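Spending the robot money (slowly)

September 9, 2023

So the budget got approved, and I've been walking around with a spreadsheet open on my phone ever since like a kid with a toy catalogue. We're a tiny outfit, Pinto Kitchens, and the plan is to have a two-armed robot helping with the boring end of food prep. Cutting board stuff, sink stuff, putting things where they belong.

I started out in June convinced we'd buy the Drerari pair straight away. Lovely arms, lovely brochure, and then the quote arrived and I had to go and make a cup of tea. The arms are only the start of it! You've got the mounts, the grippers, spare finger pads (get spares, please), the freight, and the electrician. Greveck came in cheaper but wanted us to pay for the service plan up front, and I'm still a bit grumpy about that.

What I decided in the end was to do the work in simulation first and hold off on the big invoice. The sim licence is 862 dollars, and for that I get a whole kitchen with a sink, a bench and cupboards, and I can put a knife in one gripper and food under the other without anybody's fingers being anywhere near it.
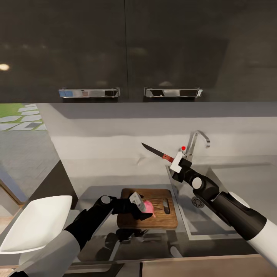
Kulap Suksawat reckons I'm kidding myself on the savings, that simulated food never squashes like the real thing and I should set aside enough for 3 months of fiddling once the hardware lands. Fair point, and I've added a line for it. I called it "fiddling" too, so let's see how that goes over at the next review.

The other thing the sim has been good for is working out what we don't need. I had four grippers down, two fitted and two in the cupboard, and I've moved the spare set to next year's list. Reach is the one I keep going back to, though. Our real bench has a corner in it, and the longer arms cost a fair whack more.
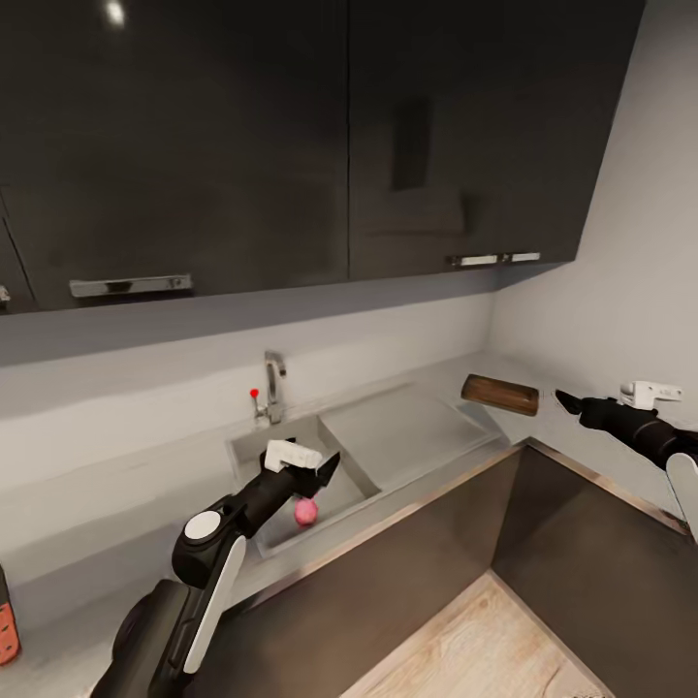 If the shorter ones will do, the difference pays for the mounts and most of the freight. Midarico are sending me a revised quote with both lengths on it, and I've asked them to list the cabling separately this time. Once I've got that I'll put the whole spreadsheet up for anyone who wants to pinch it.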